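Brush and Comb Care: Your Questions

Welcome to the Tulteck help page! We get a lot of lovely mail about hairbrushes, so we've gathered the questions that come up most.

How often should I clean a paddle brush?
Pull the hair out once a week if you can, and give it a proper wash every month or so. If you use dry shampoo or styling cream, you'll want to do it sooner - that gray fluff builds up fast.

Can I soak a wooden brush?
Please don't! Wood swells and the cushion can hold water for days. Dip just the tips of the pins in a bowl of warm water with a drop of mild soap, swish, and let it dry face down on a towel overnight.

Where should I keep my brush?
Anywhere it can get some air. A drawer is fine, though pins do get bent when things are piled on top. Many of us here are very fond of an ordinary pen cup, handle down and pins up. It takes hardly any room on a vanity or a desk, and you can always find the brush in the morning.

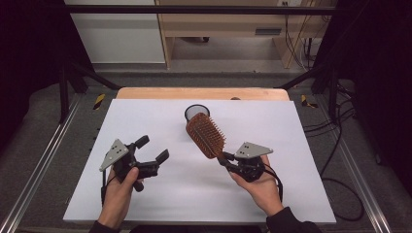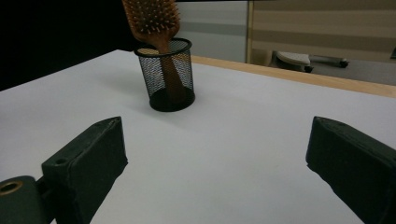 Will a tall brush tip the cup over?
It can if the cup is very light and the brush head is big. Choose one with a wide, flat base, or drop 8 glass pebbles in the bottom first (our Nimri pebbles come in bags of 38, so you'll have plenty left for a plant pot).

Do you ship the Gurkitz comb on its own?
Yes, we do. Add it to your cart by itself and pick standard mail at checkout. Orders placed before noon go out the same afternoon.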